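Orden Two-Arm Bench System – Demonstration Visits

Reading time: 3 minutes

Search products Search Clear

Orden is a two-arm bench system for sorting and moving small parts. It is built by Onishi and sold and supported by Drarano. You can see one running before you ask for a quote. Visits take place at the Drarano demonstration room and last 90 minutes.

Who the visit is for

Most visitors come from packing lines, repair shops and teaching labs. Groups are limited to 8 people so that everyone can stand close to the bench. You don't need to know how to program. If you already have an Onishi controller, tell us the software version when you book.

What you will see

Noboru Miyazaki or Haruto Sasaki runs the session. It starts with a short talk on power, floor loading and safe distances, then moves to the bench for the tray task. The task uses toy building bricks. They are cheap, they don't mind being dropped, and the studs and corners make them awkward to grip in much the same way as molded parts. Both arms carry two-finger grippers, and each arm can be given its own job or left idle.
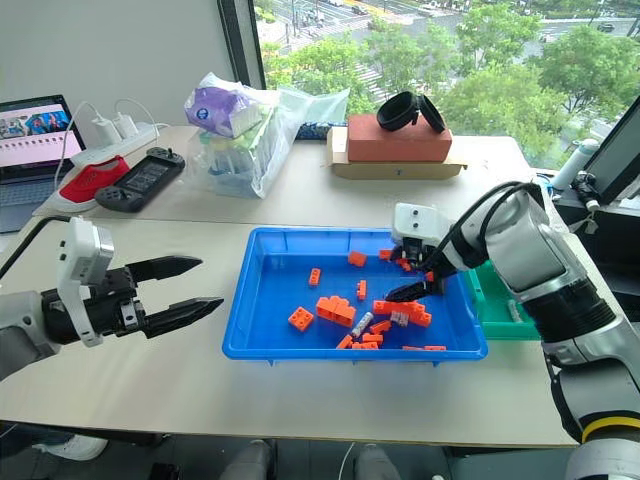
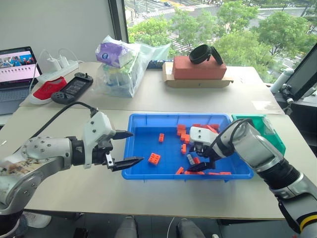 Orange bricks in the blue tray, with the right gripper down among them and the left one open.

Bringing your own parts

You can bring parts to try in the second half of the visit. Send them ahead if you can, or at least send photos and weights. Parts should be dry, free of oil and under 179 grams each. Very thin sheet and soft bags are hard for the standard fingers – ask Hideaki Ikeda about the other finger sets before you come.

What comes with the system

Two arms, two grippers with standard fingers, cables, controller and a bench mounting kit. The bench, trays and display are not included. Replacement fingers are sold in packs of 6 under part number 3953.

The Sukska sorting software is licensed separately. A trial license is given to each company after a visit.

Booking

Visits run from May onward, mornings at 10:00 and afternoons at 2:00. Write to Tomoyo Ueda at the sales desk with the number of people and what you want to sort. Technical questions, including anything on older controllers, go to Rimantas Lepik. There is no charge for the visit, and parts sent ahead are returned with you on the day.

Contact | Terms of sale | © Drarano | Back to top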